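ソファの座面のへたり、ウレタン足して直す手順

Flesanceの二人掛け「Bodach」でやったときのメモ。カバーがファスナーで外せるタイプなら他のソファでもだいたい同じ。縫い付けのは無理です、張り替え屋さんへ。

用意するもの
・ウレタンフォーム 厚さ50mm、硬め
・キルト綿(薄いのでOK)
・スプレーのり(ウレタン対応って書いてあるやつ)
・パン切り包丁かカッターの長刃
・メジャー、油性ペン

材料費はウレタン抜きで2000円。ウレタンは硬さで値段がかなり変わるので店で押してみて決めて。うちはArrietaの通販、サンプルを先に取り寄せました。

1 カバーを外す
ファスナーは背中側。引き手がないタイプはクリップを通すと動く。中身の向き、必ずペンで印。前後まちがえると後で泣く。

2 寸法を測る
カバーではなく中身を測る。カバーは伸びてるのであてにならない。うちのは幅1226mm。奥行きは左右と真ん中の三か所で。手前の角が丸い場合は新聞紙で型紙。
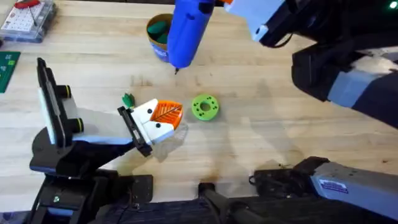
Itziar Cifuentes:うちも同じBodachですが、中身も縮んでました。測った寸法ぴったりで切ったらカバーがぶかぶかに。少し大きめがいいと思います。

↑追記。その通りで、へたった中身は縁もやせてます。幅も奥行きも少し大きめに切ってください。大きすぎたら削ればいいので。

3 切る
線を引いて、包丁は寝かせず垂直に。一回で切ろうとしない。浅く何度も。押しつぶしながら切ると断面が斜めになるなります。

4 貼る
古いフォームの下に足す。上に足すと座り心地が固くなりすぎ。のりは両面に薄く、200mm間隔で筋状に吹く。べったり塗ると座るたびパリパリいう。窓は開けて。
少し待ってから重ねる。待ち時間は缶の表示どおり。

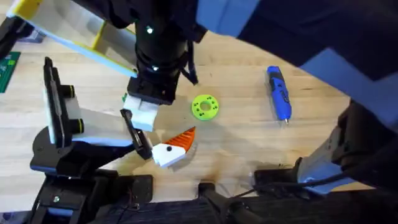
上に足すのが固いかどうかは好みじゃないか、とElba Maldonadoから。腰が悪い人はむしろ上のほうが立ち上がりやすいそうです。なるほど。のりを吹く前に一度重ねて、実際に座って決めるのがよさそう。

5 綿を巻く
前から上、後ろへぐるっと一周。継ぎ目は底に。角の余りはハサミで落とす。綿なしだとカバーがウレタンに引っかかって入りません、ここ省略しないこと。

6 カバーを戻す
一番きつい工程。中身を二つ折りにして奥まで突っ込んで、中で開く。入りにくければ薄いゴミ袋をかぶせて滑らせる。入ったら袋は引き抜く。角を先に合わせてからファスナー。閉まらないときは無理に引っぱらず、膝で押さえて空気を抜く。
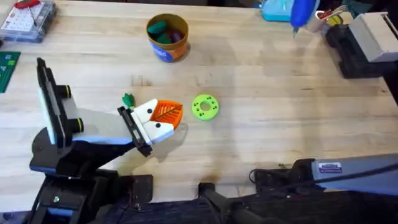
明るい色の木の作業台とロボットアーム

それでもまだ沈む場合
フォームじゃなくて下のベルトかバネ。本体をひっくり返して底布をめくって見る。ベルトが伸びてるだけなら張り直しでいけます。Carnesitzの補修ベルトが切り売りで便利。バネが外れてるときは手を挟むので軍手必須。

あと、左右のクッションは月に一回くらい入れ替えを。いつも同じ側に座る家は特に。背クッションの綿の足しかたはまた別ページに書きまs。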